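Section 5. Setting up the bench

The Viklund bench kit has a wood plank top and a black pegboard panel. Assemble the frame before you start this section, and keep the wiring kit in its bag until step 4.

1. Stand the pegboard panel upright on the bench top and fasten it with the brackets supplied. Tighten each bracket by hand first, then a quarter turn with the driver.

2. Wipe the planks along the grain with a barely damp cloth. Wait 15 minutes before you put anything down. Fine white scratches and scuff lines across the planks are normal on a bench in daily use -- do not sand them out.

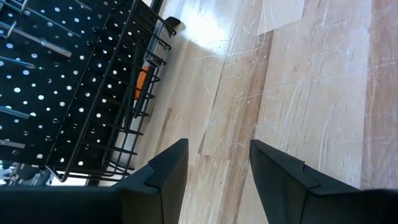

3. Set the bench lamp. Glare on the finish makes small parts hard to see, so lower the lamp or turn it toward the wall.

Caution: Do not hang more than 5 pounds from a single peg.

Laying out the wires

4. Take the multicolored wires out of the bag and keep them together as one bundle. Lay the bundle on the table in a wide, open loop. Do not fold it or pull it tight around a corner.

5. Bring the connector end back toward you and leave it lying flat, clear of the loop. 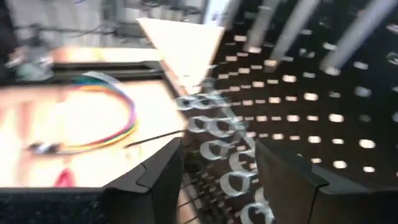
Leave the bundle like this for 30 minutes if it has been stored coiled. Stiff wires spring back when they are plugged in too soon, and the connector can work loose.

Note: Replacement bundles are ordered under part 21 in the Viklund spares list.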